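Renting Out a Spare Room: Questions We Keep Getting

By Teodora Vasić
April
Last updated: April, 9:40 a.m.
402 shares

Will a spare room really pay for itself?

Sometimes. The booking sites like to show you a yearly total, and the total assumes the room is full far more often than it will be. My own room in Trirnstead brought in $3,774 last year before anything came out of it. Cleaning, extra power, laundry and one replacement lock took a good bite. If a calculator gives you a figure without asking what you spend on heat, I wouldn't plan a vacation with it.

Do I need to buy special furniture?

The people who sell "host packages" say so. I priced the one from Nedeljković and it came to $3,226, much of it for lamps and cushions. Guests who wrote to me afterward talked about the mattress, the noise and the shower. One mentioned a lamp, and that was to say it was too bright. Spend on the mattress and buy two sets of plain sheets. 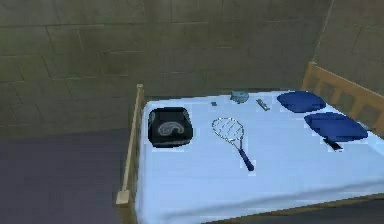
Pale blue sheet, slatted wooden headboard.

Is a "hotel-grade" mattress worth the extra money?

Ask the store what the grade is and who hands it out. I asked three stores in Borham and got three different answers, one of them a shrug. Lie on the thing for ten minutes with your shoes off. The return policy will tell you more than the label does – read the part about stains, which can cancel the whole deal.

What about those pricing tools that change my rate every night?

Lourenço Bettencourt used Flitport for a winter and let it set his rate. It dropped the price on slow nights, so he had more bookings and more sheets to wash for less money per stay. He has gone back to one price for summer and one for winter. The tool may work better in a big city. I haven't seen the numbers, only the ads.

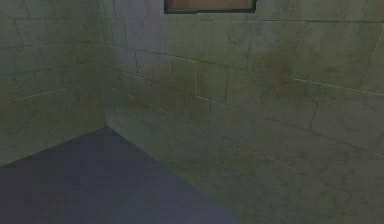
Do I have to tell my insurance company?

Tell them before the first guest arrives. Many homeowner policies leave out paying guests, and a claim can be turned down if the company didn't know. Get the answer in writing.

Can I skip the permit if I only rent a few weekends?

People online will tell you that you can. None of them will be paying your fine. Rules differ from town to town, so call the clerk's office and ask about short stays by name. Ours charges $300 for the permit, and I thought that was steep until I read the penalty page.

Are glowing reviews from other hosts a good guide?

Look for a referral link at the bottom. If there is one, the writer may be paid when you sign up – read the rest with that in mind.

17 comments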